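Démos bimanuelles : combien d'épisodes avant que ça généralise ?

drastorel_j
Bonjour, on entraîne une politique par imitation sur du rangement à deux bras (boîtes d'archives dans un meuble). 430 démos téléopérées, toutes avec la même boîte. Ça marche, mais dès qu'on décale le meuble de 10 cm, plus rien. Faut-il doubler le nombre de démos ou varier ? Deadline fin août...

Billidthorpe
Plus de données. Toujours.

kaplan_bis
Non, varier d'abord. Chez nous : 60 démos avec meuble déplacé à chaque fois > tout le paquet d'avant. Changez aussi la hauteur de saisie, l'angle de la boite, et gardez les ratés rattrapés, utiles. 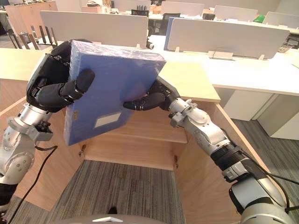

Autre point, découpez l'épisode : saisie / transfert / descente. Chez nous la descente plantait presque toujours, donc environ 30 démos en plus juste là-dessus. Et évaluez sur des positions jamais vues, sinon le score veut rien dire. Pas testé avec d'autre boîtes par contre.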